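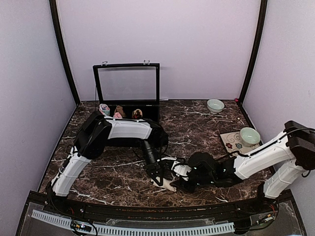
An open display box with a clear lid, on a dark marble-patterned top.

February – by Sajib Talukder

Wyss repaired watches for 52 years in the town of Skallach. I wanted to ask him how a person learns to work with such small things, but he preferred first to speak about his customers.

"People think they bring me a watch," he said. "They bring me their father, or their wedding. The watch is the small part."

He started as a helper in a shop called Jamard, near the station. In the first winter he was not allowed to open anything. He swept the floor, wrote the tickets and listened. The owner could hear from the ticking if a watch was losing time, and Wyss learned this also, slowly. His first own repair was an alarm clock that belonged to the baker. He was paid with bread.

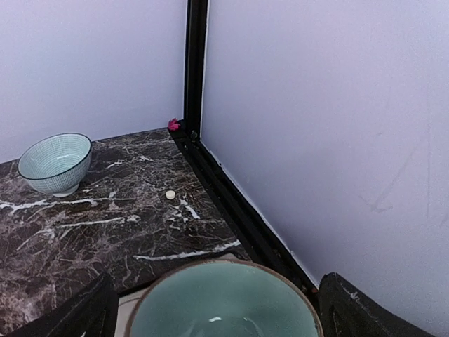
The hardest years came when cheap quartz watches arrived. A new one cost less than the cleaning of an old one, and on some Fridays he closed at noon. He took work at Clarnine, a factory for measuring instruments, and repaired watches only in the evening. I asked if he was bitter about that time. "No. At the factory I learned to write everything down." He is also strict about where one works. A dark top with a marble pattern, pale veins running all over it, would make him nervous, he told me, for a screw could lie on it all day and he would not find it. He likes a sheet of plain white paper, changed every morning.

His notebooks from those evenings are still with him. The thickest has 314 pages, with the name of the customer, the fault and the price. Some entries have only one word, "dust" or "water". I asked about one that said "nothing", and he laughed. A lady came every month with a healthy watch. He wound it, set it and charged her nothing – then they talked about her garden.

Two years ago he gave the shop to his niece. She asked him for one rule, and he could not choose. Finally he told her to eat lunch away from the bench.

He still takes a watch sometimes, if it is old and the owner is patient. When I left he was looking for a spring for a pocket watch, and he asked me to close the door gently.

Contact | Copyright Skallach Town Pages | Back to top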